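Laundry & Fabric Care > Uniforms and workwear

Do I really have to wash and fold yellow uniform pants with striped tape separately from everything else?

Asked by Kulap Bunnag
Viewed 138 times, 2 answers

I do the laundry for a small cafe called Khunthong. Staff wear a lime yellow polo and matching pants, both with navy, white and red striped tape sewn on as trim. The outfit that supplied them, Brellov, sent along a care sheet that I find hard to believe. It says wash the shirts and the pants in separate loads, wash everything inside out, cold only, no dryer ever, and "fold flat avoiding the trim." I have 30 sets to get through and one washer. If I follow that sheet I'm running the machine all evening.

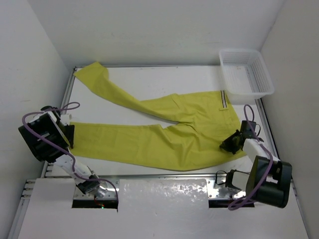
My own method so far is to spread the pants out, line up the legs, fold in half lengthwise, then in thirds, and drop them in a basket. It takes me a while because the legs never want to go the same direction. My sister-in-law rolls them and says they come out with fewer creases. I've tried it and I can't see a difference.

So three things. Is there any real reason to keep shirts and pants apart if they're the same color? Will the red in the stripe bleed into the yellow if I wash warm? And is rolling any better than folding, or is that one of those things people repeat? Please don't just tell me to follow the label. I've read the label.

Edited to add: the pants are a cotton type of twill as far as I can tell, the polos are a softer knit. No dryer in the cafe but I have one at home.

ANSWER 1
Chalerm Tanasarn

Always follow the care label!! The manufacturer knows best. I use Ernix color guard sheets in every load and never had a problem with anything bleeding. Also add a cup of vinegar, it locks in the dye. Rolling is better, it's how everyone packs suitcases.

Comments:
Kulap Bunnag: I specifically asked for something other than the label.
Sunita Sengar: Vinegar doesn't lock in dye on finished clothes. It gets repeated everywhere and I have yet to see it save a shirt. And people roll clothes in suitcases to save room, which has nothing to do with a shelf in a cafe.

ANSWER 2 (accepted)
Mayuree Noiphan

I did uniforms for a guesthouse for years, so take this as one person's experience. Most care sheets like that are written so the supplier never has to replace anything. Some of it is still worth doing.

Separate loads: I wouldn't bother on color grounds. Yellow on yellow is not going to hurt anybody. The one argument I'd accept is weight. Twill pants are heavier than a knit polo, and zippers and buttons rub on the softer fabric. Zip and button the pants, turn everything inside out, don't stuff the drum, and run them together. 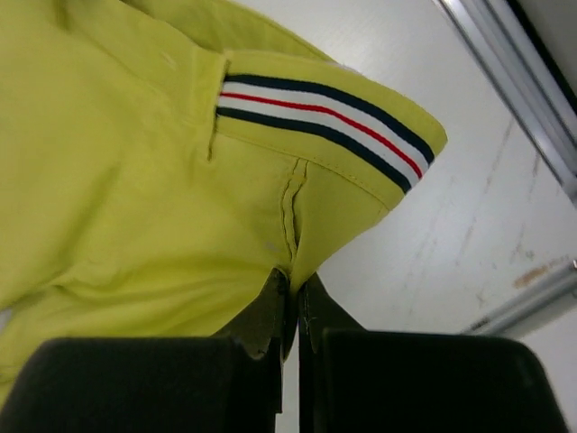

Bleeding: test it. Wet a white cloth with warm water, press it hard on the red and navy for a minute, and look at the cloth. If it's clean, I'd wash warm without losing sleep. If you see pink or blue, stay cold and get the load out the second it finishes. Sitting wet in a heap is where I've seen stripes run, much more than in the wash itself. Test one shirt and one pair of pants, because even when the tape looks the same it may not come off the same roll.

Dryer: here I agree with the sheet, a bit grudgingly. The tape and the cloth can shrink at different rates, and once the trim puckers you will be ironing it for the rest of its life. We had a batch from Nondanden that went wavy along every stripe after 2 rounds on high. If you must use the dryer at home, low heat, take them out damp and hang them. Pull the tape straight with your fingers while it's still damp.
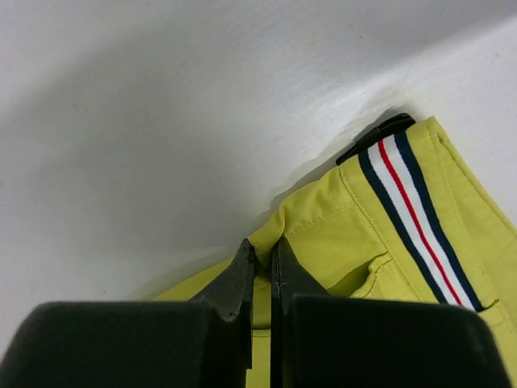

Folding or rolling: I don't believe rolling prevents creases in twill. It gives you softer creases in more places. For the pants, hold them up by the waistband first and give them one good shake so both legs hang the same way, and only then lay them down. You're fighting the legs because you're straightening them on the table. Fold lengthwise so the tape lies flat on the outside and doesn't end up on the fold line. That's the only part of "avoiding the trim" I think means anything. A hard crease down the middle of a stripe does show, and it's a pain to press out.

For the polos, flip the sleeves in flat with the trim lying straight, fold the sides over, then fold up from the hem. Don't leave a cuff turned back on itself under a stack.

If you iron, go inside out or put a thin cloth over the tape. I've melted trim that I was told was cotton.

Comments:
Kulap Bunnag: Did the cloth test with warm water. Nothing from the shirt, a very faint gray-blue from the pants, which could just be dirt for all I know. Will repeat it after a wash.
Mayuree Noiphan: Could be loose dye, could be dirt. Keep the pants cold until you know.
Kamol Kaewsai: I'm not sold on the shrinkage explanation. We had wavy trim on aprons that never saw a dryer. I'd blame tape that was stretched when they sewed it on.
Mayuree Noiphan: That happens too. Was it wavy when new?
Kamol Kaewsai: Couldn't tell you, I only noticed in December and by then we'd had them since spring.
Kulap Bunnag: The shake does help with the legs. Still not convinced I need to care which way the stripe faces but I'll try it on the next batch. Does anyone know if 60 minutes on the line is enough for the pants or do the waistbands stay damp?
Sunita Sengar: In my experience the waistband stays damp long after the legs feel dry. Pinch it before you fold.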